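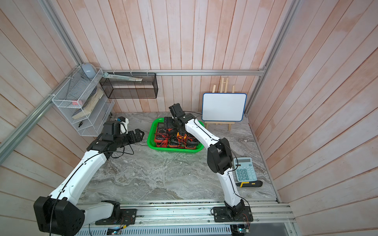 Progress Report No. 7, page 1

08/12/2023
By the Sisuldale Handling Practice project, Doltcombe site

This report covers work on the code of practice for two-arm handling of test instruments, paid for under the Istus small grants line. It follows the draft we sent in the summer and should be read with it. Costs are on a separate sheet.

The draft had 31 rules. After comments from Mbwambo we merged several that said the same thing and dropped the one on floor markings, which belongs in the site safety manual. The rules on cell layout are now settled. Both arms must be fixed to a common rail, each on its own mounting plate. Anything in the cell that is not part of the task has to be listed on the setup sheet, down to a mouse on a shelf or a knife on the table. Operators objected to the listing at first because it adds time at the start of a shift. We kept it. When two runs disagree, the setup sheet is the first thing we ask for.

We logged 702 handling attempts in the period. Of these, 278 were done under the revised rules and the rest under the old ones. We are not yet reporting a comparison between the two groups, as the mix of instruments was different and the log for the old rules leaves out the grip position in many entries. Mbwambo has asked for a comparison on matched instruments only, and that will be in the next report.
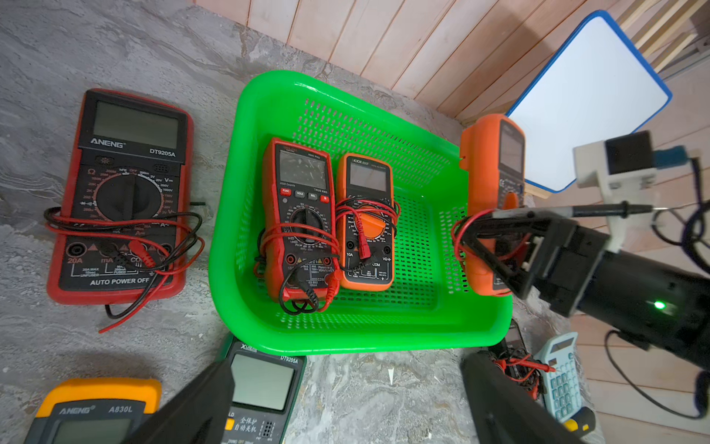 Rule 12 deals with where an arm may take hold of an instrument. The earlier wording said "the body," and people read that in different ways. The new wording says the lower part of the case, clear of the display and the dial, and the record must say which end was held. A grip like the one on the meter at the right side of the basket, with both fingers around the lower part of the case, is what we now mean. The rule also says the operator must note any leads near the fingers before the grip is closed. Red leads loop right beside the fingers there, and under the old rules that would have gone unrecorded. We considered requiring all leads to be removed first. The meters people use at a bench have leads on them, so a standard that only covers bare cases would not be of much use to the sites that asked for it.

A related change is in Rule 14, on the second arm. It may stay in the shared area while the first arm is holding something, but it must not start a move until the grip is logged. Two operators read this as a ban on having the second arm nearby, so the text will be reworded again.

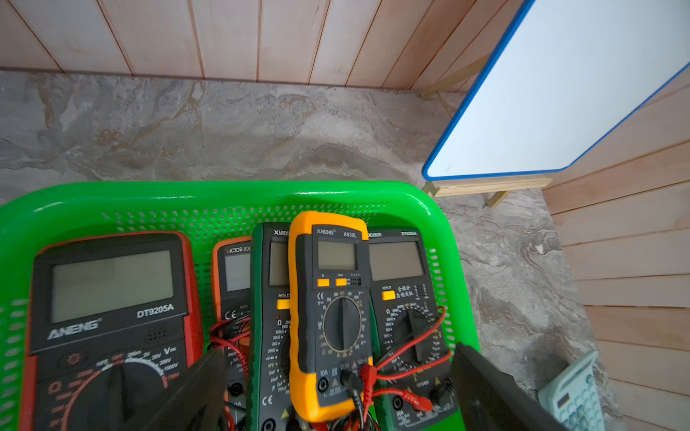
Storage order took more discussion than any other point. One view was that a basket should be filled any way that fits, and the other was that every instrument should have a fixed slot. The rule we settled on asks for instruments to be upright where the container allows it, with the fronts turned the same way and the model name readable on as many as possible. With five meters side by side, as in the green basket, the names DT9205A and A830L can be read without touching anything, while the orange one behind is mostly hidden. The rule accepts a hidden unit if it is entered on the setup sheet. Plugs may be left in the jacks. If leads hang across another meter, the entry must say which one, and the operator clears them by hand only with both arms stopped.

Training on the revised rules has started. Each operator gets a 60-minute session followed by supervised runs. The session is too short for the part on logging, and we plan to split it in two. 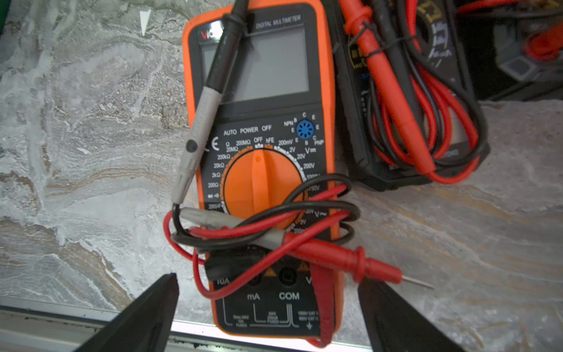 Orange meter face up between the gripper fingers, dial pointer near OFF.

Rule 19 (condition before handling) is still open. It will require the dial to be at OFF and the display blank before a pickup. Some models switch themselves off, so a blank display alone is not enough and the dial position has to be checked too. The probes are the harder part. We have draft wording for exposed tips but have not agreed how far from the fingers a tip should be.

Remaining work for the next period is the matched comparison, final wording for Rules 14 and 19, and a shorter setup sheet. No change to the budget or end date is requested.

Contact: Doltcombe project office | © 2023 Sisuldale Handling Practice | Back to top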